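Composite and Dark Stone Sinks: Cleaning, Limescale and Rack Marks

Last updated: August

Dark sinks do not get dirtier than steel ones. They show different things. On steel the eye picks up scratches and fingerprints; on charcoal or black composite it picks up mineral film, soap residue and gray metal marks. Most complaints of a "faded" sink concern film, and film comes off.

Identify the material first. Composite is stone dust or quartz in resin, with the color all the way through. Enameled steel and cast iron have a glass coating over metal, and a magnet sticks to them. Painted or vapor-coated stainless may or may not hold a magnet, so check the paperwork. The methods below are for composite. Do not use abrasive pads on either of the other two.

Daily care

Rinse, then wipe with a damp microfiber cloth, then dry. Drying is the step that matters in hard water. Water left standing evaporates and leaves its calcium behind, first along the low side of the basin and around the drain ring. A sink dried every night rarely needs anything stronger than dish soap.

Direct the stream at the sloped part of the floor when possible. A tall gooseneck spout throws more splash than a low one at the same flow, and the splash dries as spots on the back ledge. Reducing the flow by half cures most of it.

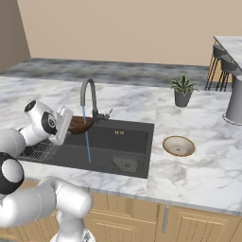 Dark basins with marble around them. 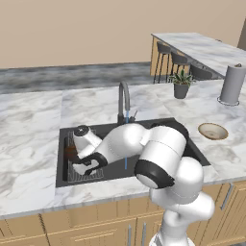
Where the surrounding counter is marble, keep every acid in this article off it. Vinegar and citric acid etch marble within minutes and the dull patch has to be repolished. Lay a folded dry towel along each edge of the sink before starting – and change it if it gets wet with solution.

Limescale

Mix 500 ml of warm water with 2 tablespoons of citric acid powder. Soak paper towels in it, press them flat against the scale and leave for 5 minutes. Remove, scrub with a nylon brush, rinse thoroughly. Repeat for thick deposits; do not increase the strength. Plain white vinegar works on light film but is slower, and the smell lingers.

Never follow with bleach. Acid and chlorine bleach together give off a toxic gas, and residue in the trap is enough to cause it.

Gray metal marks

Pans, cutlery and uncoated wire racks leave gray lines on composite. These are metal deposited on the surface, which is harder than the pan. A melamine sponge, wet and used with light pressure, lifts most of them. For older marks use a paste of baking soda and water, worked in small circles. Test near the drain first.

A rack kept in the basin should have rubber or silicone feet. Inspect the feet every few months. Once the tip of the wire has worn through, the rack marks the floor each time it is moved. Replacement feet are sold by wire diameter; measure the wire, not the old foot. I use the Larkar push-on type, which hold better than the Zona ones I had before.

Lift the rack out for cleaning. Scale builds up under each foot as a ring, and the rings are harder to remove than open film.

White haze that returns

If the haze disappears when wet and returns when dry, and citric acid has no effect, it is usually soap or grease. Fill the basin with hot tap water and one dishwasher tablet, leave for an hour, drain and rinse. Wear gloves.

Oil

Mineral oil darkens the surface for a few days and hides haze. It also traps grime. Henrik Bauerfeind, who fitted my Jerkeck sink, advises against it entirely. I apply a thin coat twice a year and wipe off all the excess. Do not use olive or sunflower oil. Both go sticky.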